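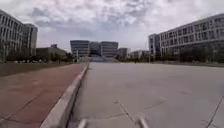 6.3 Recovering from a False Obstacle Stop (Fault 426)

Category: Outdoor Units > Faults and Safety
July - Pin-yu Huang, Trelance Field Support
Search the manual Go

Fault 426 means the Skustunell has stopped because the ground sensor reports a drop or an obstacle in its path. On open pavement the usual triggers are long dark cracks, expansion joints, repair marks and the shadow line along a raised curb.

CAUTION: Treat every 426 as a real obstacle until you have walked the path yourself. Do not reach past the front rods while the drive light is on.

1. Press the red stop button on the rear panel. Wait for the drive light to go out.
2. Walk the path ahead of the robot. Look for holes, loose objects and raised edges.
3. Check both front rods. If either is bent or loose, stop here and go to 6.5.
4. Wipe the ground sensor window with a dry cloth.
5. Open Sovov on the handset and select Faults > 426 > View Log. If the log shows two or more stops at the same spot, mark it as a surface feature.
6. Set the curb offset to 1000 mm. Do not go lower on routes beside a curb.
7. Release the stop button and drive forward by hand at walking pace, past the marked spot.
8. Select Resume Route.

Note: Firmware 19 clears surface marks on restart - enter them again before the next run.

If the fault comes back after step 8, leave the robot stopped and send the log to Trelance. Do not turn off the ground sensor to finish a route.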